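デスクトップパソコン内部の整備記録 ― 開放した筐体における作業の順序について

掲載日:2022年10月4日

本ブログでは、筆者が手元で取り扱う機器の保守について、作業の都度、記録を公開しております。今回は、タワー型デスクトップパソコンの側板を外し、内部の部品を点検する際の手順と留意事項を取りまとめました。前回の記事(プリンターの給紙ローラー清掃)に対しては、作業台の整え方をもう少し詳しく知りたいとのご意見を頂戴しましたので、本稿ではその点にも紙幅を割いております。

なお、本稿は筆者個人の記録であり、特定の製造元の保守基準に代わるものではありません。保証期間内の機器につきましては、側板を開ける前に保証書の記載をご確認くださいますようお願いいたします。

1.対象と目的

対象は、年数を経た中古のタワー型機です。この種の機体は、記憶装置の着脱に工具を要しない構造を備えるものが多く、部品取りの母体としても、学習用の教材としても、なお十分な価値を有しております。中古品の取扱店であるKirntonでは、起動確認を行わない条件で3,000円の値が付いておりました。筆者が購入を決めた理由は価格のほか、ドライブ用のキャリアが揃っていたことにあります。キャリアのみを後から探しますと、形状の異なる品を誤って取り寄せることになりがちであり、筆者も過去に二度、そのような失敗をいたしました。

今回の整備の目的は、次のとおりです。

・ハードディスクドライブとキャリアの状態確認
・メモリーおよび拡張カードの着座の確認
・CPUソケット周辺の目視点検
・内部配線の経路の把握と、組み戻しのための記録

清掃は目的に含めておりますが、分量の都合により、本稿では要点のみを記します。動作試験の結果については、別の記事で報告する予定です。

2.作業台の準備

筐体は立てた状態ではなく、横に倒して作業することを原則としております。開口部が真上を向くため、手元が見やすく、外した螺子が筐体の奥へ落ちた場合にも所在を確認しやすいという利点があります。外装に傷を付けたくない場合は、薄手の布を敷くことも考えられますが、静電気を帯びやすい化学繊維の布は避けるべきものと考えます。

作業台の上には、当日に使用するものだけを置きます。筆者が用意した品目は以下のとおりです。

・プラスドライバー(中・小)
・トルクス用ドライバー
・静電気防止用のリストストラップ
・柔らかい刷毛
・螺子を分類するための仕切り付きの小箱
・記録用の帳面および鉛筆

螺子の小箱はBellardの製品で、仕切りが13区画ございます。すべての区画を使い切ることはまずありませんが、外した箇所ごとに区画を分け、帳面に区画の番号を控えておくことで、組み戻しの際の取り違えを防ぐことができます。側板を留める螺子とドライブを留める螺子は、外見が似ていてもねじ山の粗さが異なる場合があります。無理に締め込みますと受け側を損ねますので、分類を省略しないことが肝要です。

照明については、天井灯のみでは筐体の壁が影を作りますため、卓上灯を併用しております。灯具を一方向のみに置くと、配線の束の裏側が見えにくくなります。作業の途中で一度、灯具の位置を左右入れ替えることをお勧めいたします。

3.開放前の確認事項

電源を切り、電源コードを抜き、周辺機器をすべて取り外します。その後、電源ボタンを5秒間押し、残留する電荷を逃がします。筆者はさらに、コードを抜いてから22分が経過するまで側板に触れないこととしております。この時間に技術的な根拠があるわけではなく、帳面の準備と前回記録の読み返しに要する時間をそのまま待機時間に充てているものです。

側板を外した後は、直ちに部品に触れることはいたしません。まず全体を観察し、配線の経路を帳面に写し取ります。写真による記録も有効ですが、束の下に潜る線は写真では追えないことが多く、手書きの略図を併用する方が確実です。配線の色は略図に文字で書き添えます。筆者は「橙」「黒」「灰」などと一文字で記しております。

4.ドライブとキャリアの取扱い

本機のハードディスクドライブは、青い樹脂製のキャリアに収めて使用する方式です。電源ユニットから伸びる黄と黒のケーブルの束と、マザーボードの脇を通る信号ケーブルは、それぞれ別の経路を取っております。ドライブを動かす際には、いずれの線にも引っ掛けることのないよう、先に経路を確認いたします。
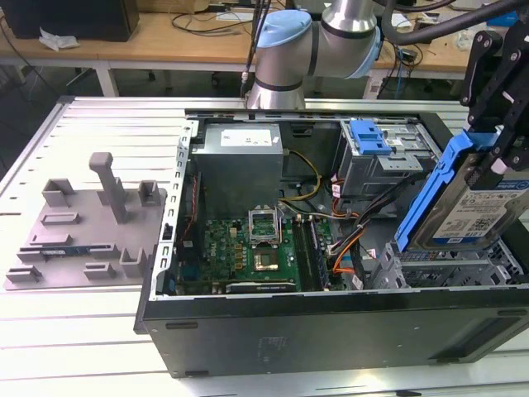 二枚目は、青い枠の部品とピンヘッダーの付近を下方から見たものです。

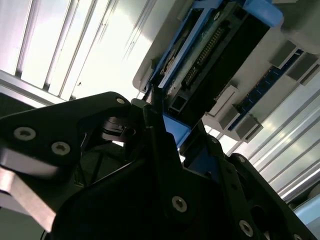

5.ドライブを外す際の順序

取り外しは、次の順序で行います。

一、信号ケーブルを抜く。コネクターの本体を持ち、線を引かないこと。
二、電源ケーブルを抜く。固い場合は左右に小さく揺すり、斜めにこじらないこと。
三、キャリアの解除部を操作し、固定が外れたことを確かめる。
四、キャリアごと、まっすぐに引き出す。
五、ドライブのラベルの記載を帳面に控える。

第三の手順において抵抗を感じた場合は、力を加えず、いったん手を離すべきです。樹脂は年数を経ると弾性を失い、わずかな捩れで爪が折れることがあります。とりわけ気温の下がる11月以降は、暖房の入っていない部屋での着脱を避け、機体を室温に馴染ませてから取り掛かるのが望ましいものと存じます。

引き出したドライブは、基板の面を下にして硬い台に直接置かないようにいたします。筆者は、菓子店Coccoの空き箱に静電気防止袋を敷き、仮置きの場所としております。深さがほどよく、蓋も付いているため、途中で席を外す際にも安心です。菓子の方は整備の前日までに食べ終えておく必要があり、この点は計画性を要します。

6.ソケットおよびメモリーの点検

CPUソケットの固定金具を上げた状態での作業は、今回の工程のうち最も慎重を期すべき箇所です。この状態では工具をソケットの上方で持ち替えないこと、また刷毛を近づけないことを徹底しております。ソケットの内側は接点が細かく、毛先が触れるだけでも変形の原因となり得ます。埃が認められる場合にも、送風で軽く払うにとどめます。

プロセッサーを扱う際は縁のみを持ち、接点の側には指を触れません。放熱用の金属板に古いグリスが残っている場合は、不織布に無水アルコールを少量含ませ、中心に向かって拭き取ります。外側へ広げるように拭きますと、縁から基板側へ汚れを移すおそれがあります。

メモリーは、両端の高さが揃っているかどうかを真横から確認いたします。わずかな傾きであっても、起動しない原因となることがあります。抜き差しを行った場合は、元のスロットの位置を必ず帳面に残します。拡張カードについても同様に、スロットに対して平行に収まっているかを確認し、固定具の緩みがあれば締め直します。

7.組み戻しと配線の整理

組み戻しは、取り外しの逆の順序で行うことが基本です。ただし、配線に限っては、元の経路が最善であるとは限りません。前の所有者が部品を追加した際に、やむを得ず遠回りをさせた線が残っている場合もあります。経路を変更する際は、次の点を確認しております。

・送風機の羽根に触れる位置を通っていないこと
・筐体の金属の縁に強く押し付けられていないこと
・コネクターの根元で急に曲がっていないこと
・側板を閉じたときに挟まれないこと

結束には、再利用の可能なJultovleyの面ファスナー式の帯を用いました。樹脂製の結束帯は安価で見栄えも整いますが、次に開ける際に切断を要し、その折に隣の線を傷つける危険があります。頻繁に開閉する機体には適さないと判断しております。

側板を閉じる前に、小箱の各区画が空になっていることを確認します。螺子が残っている場合は、帳面の番号に照らして箇所を特定し、そこまで作業を戻します。手間を惜しんで閉じてしまった場合、後日改めて開ける手間の方がはるかに大きくなります。

8.記録の保管と今後の予定

帳面の該当頁は、機体の底面に貼った整理番号と対応させて保管しております。電子的な記録も作成しておりますが、機体そのものが起動しない状況で参照することを考えますと、紙の記録を手放すことはできません。

次回は、電源投入後の確認とドライブの検査結果について掲載する予定です。あわせて、面ファスナーの帯の長さに関するお問い合わせにもお答えいたします。本稿の手順についてお気づきの点がございましたら、記事下の書式よりお寄せください。返信には日数を要する場合がございますので、あらかじめご了承願います。

分類:機器の保守/作業台/整理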